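4.2 Notice of local orders and the reported willingness to follow them

In the previous section we described how the three municipalities took their decisions on the restriction of overnight lodging. In this section we look at the next step, namely how these decisions reached the residents and the owners of small lodging businesses. We consider this step important. An order that is known only from hearsay can be rejected for reasons that have little to do with its content.

The material comes from the Plirimine survey. A paper questionnaire of 32 items was sent to 2728 addresses in Prestgate, Gallegos and Kalutitz, and 1232 of them were returned in a form that we could use. The response is therefore less than half, and we come back to this limitation in Section 6. In addition we read the minutes of 18 public council meetings. The meetings were chosen so that each one contained at least one vote on a lodging order or on its extension.
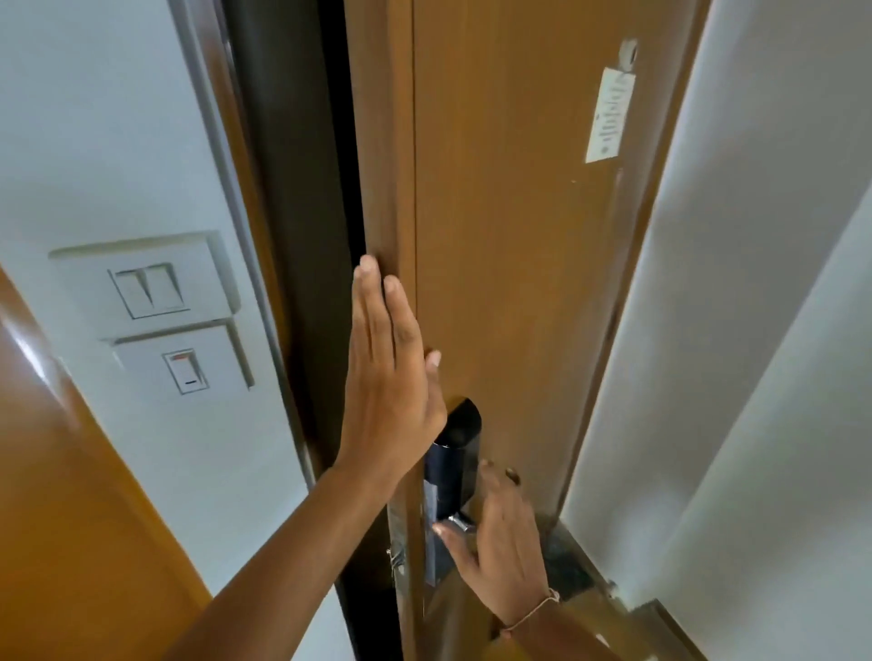
The three municipalities used different channels. Prestgate sent a letter to every registered address and repeated the same wording on its web page. Gallegos relied on the local newspaper and on notices at the entrance of public buildings. Kalutitz changed its practice during the period: the first order was announced only by the mayor's office on the web page, and the later ones also by letter. This change was not planned as an experiment, and we do not treat it as one. It does permit, however, a modest comparison inside one town.

We asked the respondents to state in their own words what the order in force at that time required. The answers were coded by two readers who did not know the municipality of the respondent. Where the readers disagreed, the answer was discussed until a common code was found. An answer was coded as "correct" if it named both the kind of lodging concerned and the persons who were exempt. It was coded as "partly correct" if it named only one of the two. The date on which the order would expire was not required, as many of the letters themselves did not give it clearly.

Respondents in Prestgate gave correct answers more often than those in Gallegos. In Kalutitz the answers on the later orders were better than those on the first order, but we cannot exclude that people had simply become used to the subject. More surprising for us was the relation between knowledge and approval. Residents who knew the order well did not approve of it more. They were, on the other hand, more willing to say that they would follow it, including when they considered it to be a mistake — a distinction which the earlier literature does not always make.
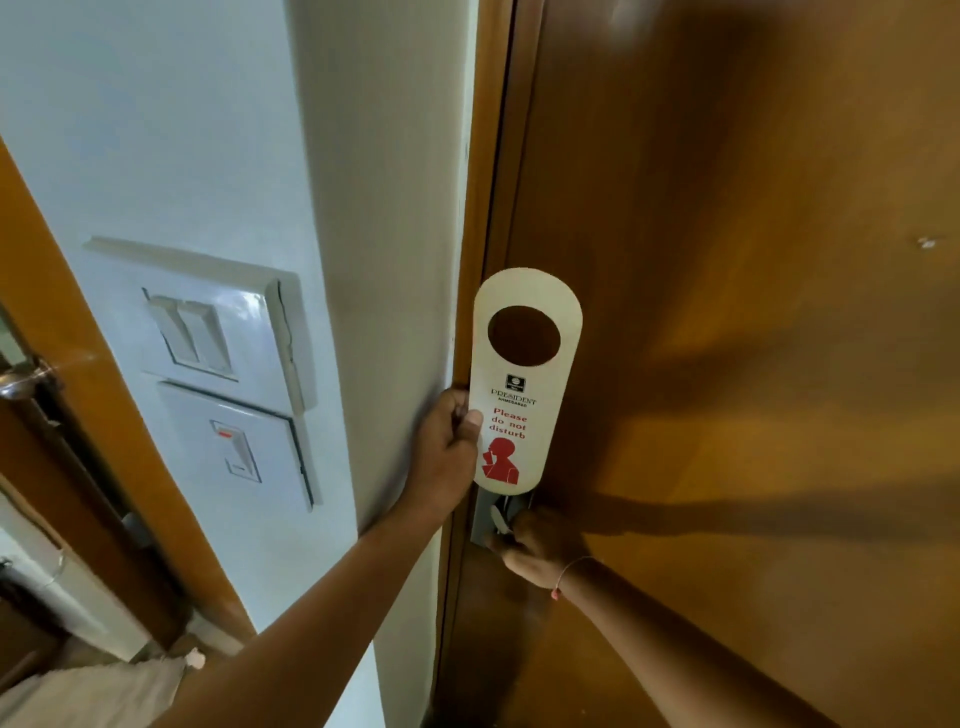 Figure 3. A "Please do not disturb" door hanger held against the inside of a wooden door.

The owners of lodging businesses form a separate group. Their free comments were longer than those of other residents and mostly concerned practical matters. Several owners wrote that they learned of an extension only after they had already accepted bookings. Others complained that the order used the word "guest" in two different meanings, so that a relative who pays nothing could fall under it or not. The minutes show that this second point was raised in the Gallegos council, and that the text was corrected at the session of Tue 28 June. No such correction is found in the minutes of the other two councils, although the wording there was nearly the same.

We also asked who, in the opinion of the respondent, had issued the order. Here the confusion was considerable in all three places. Many respondents named the state government, and some of them added that the town had no choice in the matter. For the question of political responsibility this result is not a small one. A voter who believes that the order came from the state will hardly reward or punish the local council for it. The letter used in Prestgate carried the signature of the town, but its first paragraph referred to the recommendations of the state, and it is possible that readers remembered only this part.

Two reservations should be mentioned. First, the willingness to follow an order is here a statement on paper, and we have no independent measure of behavior. Second, the persons who answer a long questionnaire about local orders are probably those who read letters from the town with more attention than their neighbors. The level of knowledge reported above should for this reason be taken as an upper limit. The differences between the municipalities are less affected, provided that the same kind of person answered in each of them. We examine this assumption in the next section with the age and household data.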